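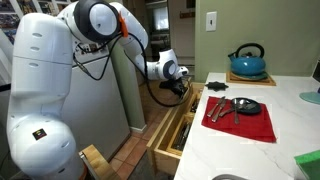
Section 4. Fitting the Cemholm soft-close runners to an existing drawer

The Cemholm runner set replaces the side runners on most kitchen, bedroom and workshop drawers. It comes as one left runner, one right runner, a bag of screws, a paper template and two plastic spacers. The set can be fitted to a drawer you already own, and the drawer box does not need to be rebuilt. A wooden drawer like the open one in the photo is the type these steps are written for. Metal-sided drawers need the Grusora adapter kit, sold separately, and are covered in Section 6.

Allow an evening for the first drawer. The second one usually goes much faster.

4.1 Before you start

You will need:
Tape measure
Pencil
Cross-head screwdriver (a hand screwdriver is best for the last few turns)
Small drill and a bit slightly thinner than the screws supplied
Spirit level, short
Masking tape
Vacuum or brush

Check the gap between the side of the drawer and the inside wall of the cabinet. It must be the same on both sides and match the thickness marked on the template. If the gap is too wide, use one spacer per side. If it is too narrow, the set will not fit and should be returned unopened.

Measure the depth of the cabinet from the front edge to the back wall. The runners must be shorter than this. Do not cut them. A cut runner loses its rear stop and the drawer can come all the way out.

Note: Measure the cabinet and not the drawer. Many older drawers are a good deal shorter than the space they sit in.

4.2 Removing the old runners

1. Empty the drawer. Put the contents somewhere you will not step on them.

2. Pull the drawer out as far as it goes. Look along both sides for a plastic lever or a metal tab.

3. Press both levers at once and lift the front of the drawer. On older drawers with no levers, tilt the front up and pull.

4. Set the drawer down on a blanket or a piece of cardboard.

5. Unscrew the old runners from the cabinet walls and then from the drawer sides. Keep the screws until the job is finished.

6. Vacuum the inside of the cabinet. Pay attention to the back corners, where crumbs and sawdust collect.

7. If the old screw holes are close to where the new ones will go, fill them with wood filler and leave it to harden overnight.

CAUTION: Old runners may have sharp edges and often carry a film of grease. Wear gloves.

CAUTION: If the cabinet is one of a tall freestanding stack, make sure it is fixed to the wall before you open more than one drawer.

4.3 Marking the cabinet

8. Cut the template along the dotted line. The half marked C is for the cabinet and the half marked D is for the drawer.

9. Tape half C to the left inside wall with its front edge flush with the front edge of the cabinet. For inset drawers, where the drawer front sits inside the cabinet opening, move the template back by the thickness of the drawer front.

10. Use the level to check the printed line. Adjust and tape again if needed.

11. Push the pencil through the three circles. Flip the template over and do the same on the right wall.

12. Measure up from the cabinet floor to the front mark on each side. The two measurements must agree. A small difference here is the most common cause of a drawer that drifts open.

4.4 Fixing the runners

13. Drill a shallow pilot hole at each mark. Wrap a piece of masking tape around the bit to show you when to stop — the walls of many cabinets are thinner than they look.

14. Hold the left runner in place with the arrow pointing toward the front of the cabinet. Start the front screw, then the rear, then the middle. Leave all three slightly loose.

15. Repeat on the right.

16. Slide both runners fully out and back. If they move freely, tighten the screws by hand.

17. Tape half D of the template to the drawer side, mark, drill and fix the drawer brackets in the same way. The bracket with the notch goes on the right.

Note: Use only the screws supplied. Longer screws can come through the inside of the drawer, and thicker heads catch on the bearing.

4.5 Hanging the drawer

18. Pull both runners out to their full length.

19. Lower the drawer between them so the brackets sit on the rails. Keep your fingers on the drawer front and clear of the sides.

20. Push the drawer in slowly. There will be some resistance, then two clicks. If you hear only one click, pull the drawer out and seat the silent side again.

21. Open and close the drawer several times. The first closings may feel stiff while the damper settles.

4.6 Adjustment

Each bracket has a small wheel under the front end. Turning it toward you raises that side of the drawer and turning it away lowers it. Make a quarter turn at a time and close the drawer to check.

Drawer rubs on one side: loosen the cabinet screws on that side, shift the runner and tighten again.

Drawer stops short: look for a screw head standing proud, or something that has dropped behind the drawer.

Drawer slams: the damper is not engaged. Remove the drawer, push both runners fully in until they catch, and hang it again.

Drawer front is crooked: adjust the wheels first. If that is not enough, loosen the screws that hold the front to the box.

4.7 Load and care

The maximum load is 60 pounds, spread evenly and including the weight of the drawer itself. Do not stand or lean on an open drawer.

Check the screws after the first 200 openings and once a year from then on. Wipe the rails with a dry cloth. Do not use oil or spray lubricant — it gathers dust and softens the damper seal.

Replacement dampers and brackets can be ordered using the number stamped on the rear of the left runner.

Section 4 last revised Sunday, September 29, 2019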